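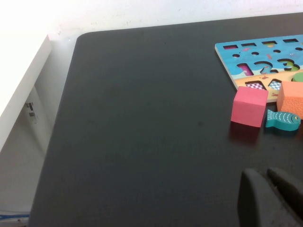

Toy library: number puzzles and what to check before you return them

The number boards have been our most borrowed item since April, and they are also the ones that most often come back short. We have 138 puzzles on the shelves out of 577 toys in all, and the number boards with an ocean picture go out nearly every week. Children like the little sea creatures drawn in the water, and parents like that the board has more than one job on it. There are the big numerals to fit, and there are also rectangular slots along the top and a row of round holes under them.

That does mean more pieces to keep track of. Please take five minutes at home before you bring a board back, and do it on a clear table or the floor with all the pieces out. Fill the numeral cutouts first, then the slots, then the holes. If a space is still empty at the end, look under the couch and in the toy box. If the piece doesn't turn up, bring the board back anyway and tell whoever is at the desk. There is no charge for one lost piece. We only need to know before the next family takes it home.

Cleaning is simple. Wipe the wood with a barely damp cloth and dry it right away. Please don't soak the boards or put them in the dishwasher – the wood swells and the pieces stop fitting.

Dušan Oravec looks after repairs at the Mastham branch and has a box of odd numerals that have come back without a board. If you have found a stray number at home, even from a loan last year, drop it off with him. He has matched 6 so far.

Puzzles can be kept for three weeks and renewed once if no one is waiting. The Tirau Street branch has a smaller selection, mostly animals and vehicles, and you can return Mastham items there.

The next sorting evening is Thursday, December 5, 2024, from 6:30 in the back room at Mastham. Bring a pencil. Tea and cookies are provided.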